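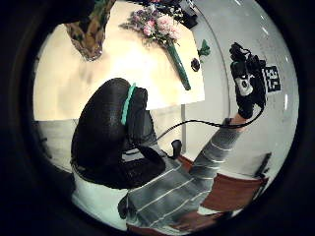

Sensing equipment at a gloved hand of the type Tolel is used with, with a square fiducial marker at right.

Tolel is a software toolkit for recording, aligning and replaying two-handed manipulation data. It takes in video from hand-mounted and fixed cameras, estimates the position of each hand over time, and converts the result into target paths for a robot arm. The toolkit was written at Hallis, a robotics software workshop, as a replacement for an older set of scripts named Gauthier. It is written mostly in C++, with a Python interface for offline work.

Background

Gauthier stored each camera stream in its own file and matched streams by file time. This was good enough for slow tasks, but the offset between the left and right hands could change during a long recording. Tolel moved all streams to a single log with a shared clock. The log format was kept when the planner was rewritten, and recordings made with the first release can still be opened. 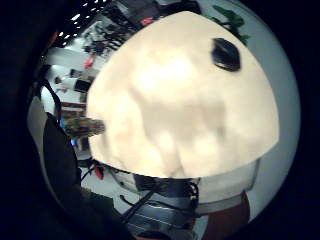 Architecture

A Tolel installation runs as five processes: capture, clock, tracker, retargeter and viewer. They exchange messages through shared memory on one machine or over a local network when the retargeter runs elsewhere. Capture writes frames to disk before any processing, so a crash in the tracker does not lose data. The default frame rate is 60 per second for every camera. Streams that arrive at a lower rate are logged as they are and interpolated only at export.

Hand tracking

The tracker combines two sources. Wide-angle views from the hands are used for visual odometry, and a fixed view is searched for square fiducial markers carried on the hands. Marker detections set the absolute position – odometry fills the gaps when a marker is turned away or covered. Lens distortion is handled with a fisheye model, and pixels outside the image circle are masked before feature matching.

Close objects are a known source of error. A glove or sleeve that fills much of a wide-angle view moves with the camera and can pull the estimate toward zero motion. Tolel applies a static mask for the hand and a second, slower mask learned over the first part of each recording. 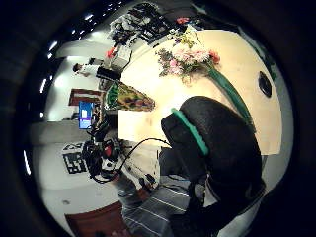 Retargeting and planning

Hand paths are passed to Porkance, the planning library included with Tolel. Porkance solves for joint angles with a damped least-squares method and checks the result for self-collision. Segments that fail are retried up to three times with a relaxed wrist angle, then flagged in the log. Soft items such as flower stems are not modeled, and contact with them is ignored during planning.
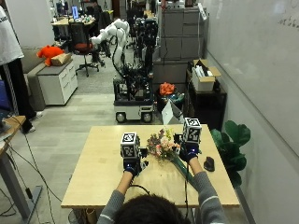
This page was last edited in October.

Calibration

Calibration has two stages. The first fits the lens model of each camera from a printed target. The second solves for the fixed offset between each hand camera and its marker mount, and must be repeated when a mount is removed. Results are saved in a text file that is copied into every log.

Limitations

Tolel does not estimate grip force. Loose cables crossing a view may be picked up as scene features, and the viewer has no tool for removing them by hand. Export to other log formats drops the mask data.

See also

Gauthier (scripts)
Porkance
Hand-eye calibration
Visual odometry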